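Deer detectors on the Drulbridge road: worth the money?
Posted in Wildlife and Roads, November
By marshfoot

Good evening to all. I live near Drulbridge for six years now and I drive the forest road to work every morning. Last month the council put the animal warning system from Zosix on the long straight part, between the old quarry and the river. There are posts with heat sensors on both sides, and when a deer comes near, a sign lights up and asks the drivers to slow down to 60.

I want to ask if somebody here has experience with such a system in another place. My first impression is mixed. The sign was lit on many mornings when I saw no animal at all. Of course the deer may be standing between the trees where I cannot see it, I understand this. But I notice that the other drivers already do not slow down any more.

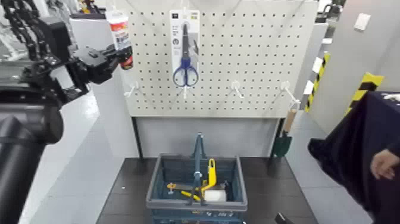 The second thing is the fence. Before, there was a simple fence on the river side, and it was taken away when the posts were installed. I wrote to the council to ask why and received a reply with the number 2791 and no explanation. If the sensors stop working in the winter, there is now nothing between the deer and the cars.

hollowbeech
We have the same posts on the Mesterano road since spring. It needs time. In the first weeks ours was lit almost always, then a technician came and changed the angle of the sensors, and after this it was much better. Did you report it?

marshfoot
I reported it by the form on the council page. That is the 2791, I think it is the number of my message. I did not know that the angle can be changed, thank you.

tarn_and_fell
I am sorry but I don't agree that it needs time. It needs a fence. A deer which is frightened crosses in two seconds and no sign will help you. We had a fence and an underpass at Bouzid, where I lived before, and in all my years there I saw one dead deer on that section. Sensors are what a council buys when it does not want to pay for digging.

hollowbeech
An underpass costs very much more, and the animals need to learn it. Also a fence only moves the problem to the place where the fence ends. I have seen this with my own eyes, they walk along it and cross at the last post, exactly at the bend.

tarn_and_fell
Then you make the fence longer.

hollowbeech
Until which country?

marshfoot
Please, I would like to keep this friendly. I think both of you can be right. On our road the river side is quite steep, so perhaps an underpass is possible there without so much digging, but I am not an engineer.

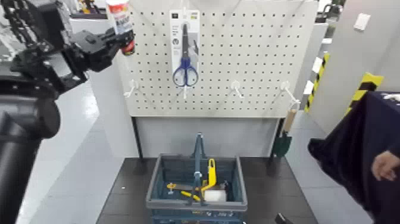

Page 2

quietverge
Hello, I read this thread with interest. I help to collect records of animals hit by cars in our county, so I can add something. Please write down the time when you see the sign lit with no deer. If it is mostly just after sunrise, the reason may be that stones and tree trunks on the east side become warm and the sensor reads them wrongly. If it happens at any hour, it is more probably a setting or a fault.

I would also be careful with "one dead deer in all my years". Many injured animals go back into the forest and die there, and a driver will never see them. This is true for roads with a fence and for roads without.

tarn_and_fell
A fair point about the injured ones. I still prefer the fence.

marshfoot
This is very useful. I pass there at 7.15 and again at 17.40, and when I think about it, the false ones are nearly all in the morning. I will keep a small notebook in the car and write in it after I have parked, not while driving.

sedgewarbler_k
I drive the same road as you and I must disagree a little. For me the sign has been right three times, with roe deer on the verge each time, and once there was a doe with a grown fawn already on the tarmac. I was doing perhaps 80 and I would have hit her without the warning. So please do not ask the council to remove it.

marshfoot
No, I don't want it removed! I want that it works and that people believe it. I am glad that you and the doe are well. Which side did they come from?

sedgewarbler_k
From the quarry side, all of them. There is a path through the young birches where they come down to drink.

quietverge
If you know the path, please send me the nearest kilometre post by private message. A crossing that is used regularly is a good argument, both for better sensors and for a piece of fence which leads the animals towards them. The two things can be combined.

hollowbeech
On our road it is combined like this since the summer, some 99 metres of fence on each side of the sensor zone. I can ask who made the plan.

marshfoot
Yes please, I would be thankful. I will write to the council again when I have a few weeks of notes.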